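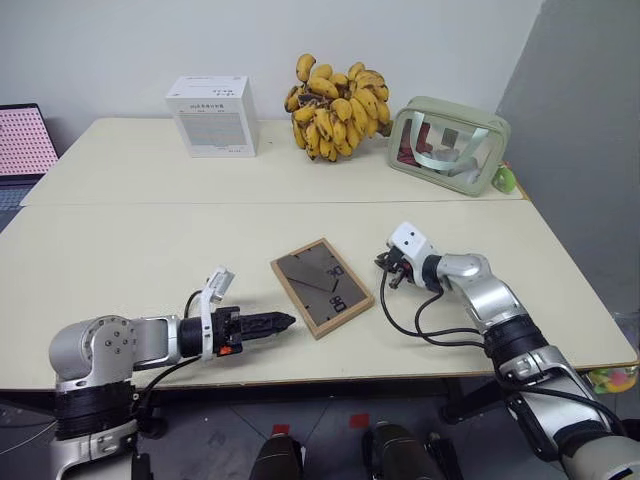 STRENGTH & NUTRITION

Jolene Cartwright stopped taking creatine in May and started again two weeks later. She lifts four mornings a week at Clastar, a gym in Nenduvholm, and had been using it since college.

"I wanted to see if I'd miss it," she says. "My squat stayed where it was. I dropped 2 pounds, probably water."

She went back to it anyway. It is cheap, she says, and she likes having a routine. She stirs it into her coffee and doesn't bother with a loading phase.

Protein is a different story. Cartwright used to drink two shakes a day and now has none.

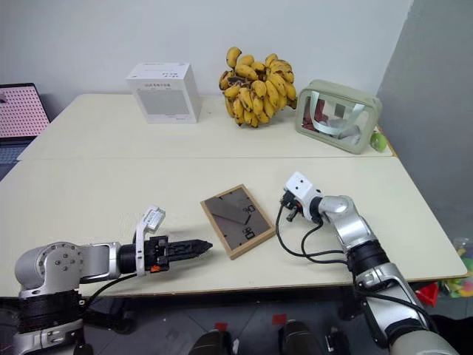 "I was getting 700 calories out of a blender and still eating dinner," she says. "Now I have eggs and leftover chicken. My stomach is a lot happier."

Her training partner, Declan Maihi, still buys powder in bulk. They don't argue about it much. "He's 17 years younger than me and hungry all the time," Cartwright says. "He can drink what he wants."

Her next meet is Sat 17 August. She plans to open light on the bench and hasn't picked her deadlift numbers yet.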